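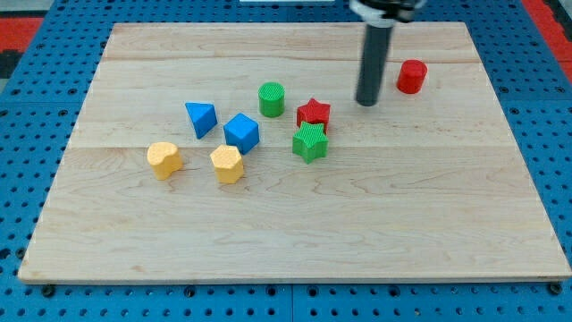
Chapter 5
Blocks, Boards and the First Sorting Work

By Rekha Nautiyal
April 3, 2019
94 shares

5.1 Before the children sort

In the last chapter we looked at how young children learn the names of colors. Many children of three years can say "red" and "blue" without a mistake when we show them one card and then another. When the same children get a group of small blocks and we ask them to put together the ones which are the same, they hesitate. It is easy to think that they have forgotten the colors. In most cases they know the colors very well. What they do not know is which kind of "same" the adult has in mind.

A red cylinder and a red star are the same in color. A red star and a green star are the same in shape. The child who takes the red star in the hand must decide which neighbor it belongs to, and both answers are correct. This small difficulty is the subject of the present chapter. We will call a property by which things can be put together an attribute. Color is an attribute, and so are shape, size, weight and the feeling of the surface.

In this chapter you will learn to choose a first set of blocks, to prepare the surface on which the work is done, and to give the instruction in a way that the child can follow. In Section 5.5 you will also meet the problem of the block which has no partner.

5.2 What a first set should contain

A first set should be small. When I began to teach I bought the big Soletti box, which has 125 pieces, and I put all of them on the carpet. The children built towers, threw some pieces behind the radiator and had a very nice morning, but there was no sorting. Now I keep the big box in the cupboard until the second term and begin with a handful of pieces.

The blocks in a first set should differ in color and in shape, and in as little else as possible. If the cubes are big and the cylinders are tiny, the child may sort by size, and we will believe that she sorted by shape. Check also the material. In one set which we received from Pistby, the yellow blocks were made of a heavier wood than the others. A boy in my group sorted them perfectly with his eyes closed, and it took me some days to understand how.

Cubes and cylinders are good shapes to start with, because one stays where it is put and the other can roll when it lies on its side. The star is also useful. It has a name which every child likes to say, and it is different from the cube even for the fingers. I would leave the hexagon for later -- it is often called "circle" by the younger ones, and the correction interrupts the work.

It is not necessary that every shape comes in every color. A complete set, with each shape in each color, is comfortable for the adult, who sees at once if something is missing. But an incomplete set makes more interesting questions. If there is a red star and a green star but no yellow one, somebody will ask for the yellow star, and this question shows that the child has understood how the set is built.

5.3 The surface

Children sort better when the place of work has a border. A carpet has no border which they respect, and a big table invites the blocks to travel. At the Mutoto kindergarten, where I did most of the observations for this book, we use a plain board of light wood, laid on top of the table. The rule is simple: what is on the board is in the game.

Choose a board in a pale, quiet color, without a printed pattern. The grain of the wood does not disturb. Seams between the planks are also not a problem, though you should expect that some children will use a seam as a line and put one group on each side of it. Let them do it. They have found a border inside the border, and this will help them later when we work with two groups at the same time.

The board must not slide. If it moves when a child leans on it, fix it to the table or put a piece of rubber mat under it. Blocks with straight sides are patient, but a standing cylinder falls from a small push, and then the attention goes to the cylinder.

5.4 Giving the instruction

Put the blocks on the board without order. Do not make lines, and do not put equal colors next to each other. Leave a little air between most of the blocks so that small hands can take one without knocking down the next.

Then say only one sentence. My colleague Pawłowska uses "Find the ones which are friends," and I use "Put together what belongs together." Both are open instructions. They do not name an attribute, and the child has to choose one. A closed instruction names it: "Put all the green ones here." You will need both kinds, but begin with the open one. When you have once said the word "green," the child will look for color the whole morning.

Wait after the sentence. This is the hardest part for new teachers. In my notes from September I see that I waited, as a rule, 5 seconds before I helped, and that was too short. Many children first touch every block, or turn the star around to look at the other side of it. They are already working.

When the child has finished, ask "How did you choose?" and write down the answer in the words of the child. Do not correct the groups. A child who put the blue cube with the green cylinder "because they are cold" has also used an attribute, and a quite good one.

5.5 The block without a partner

Sooner or later one block stays alone. Perhaps it is the only one of its color, or the child has sorted by shape and there is just one of this kind. Some children put it in the nearest group and look away. Others hold it in the hand until the end of the lesson. A few will push it off to a far corner of the board, and this is a real solution: they have made a group with one member.

We will return to this idea in Chapter 6, where it prepares the way for the number one. For the moment it is enough to notice what the child does and to accept it.

Try it yourself

Take eight small objects from your kitchen which differ in at least two attributes. Sort them in one way and write down the attribute. Mix them and sort again by another one. Which objects stayed together both times? Repeat the work with a partner who does not tell you the attribute, and try to name it from the groups alone.

New words in this chapter: attribute, open instruction, closed instruction, group.

50 comments

Text © Rekha Nautiyal. All rights reserved. | Contact | Back to top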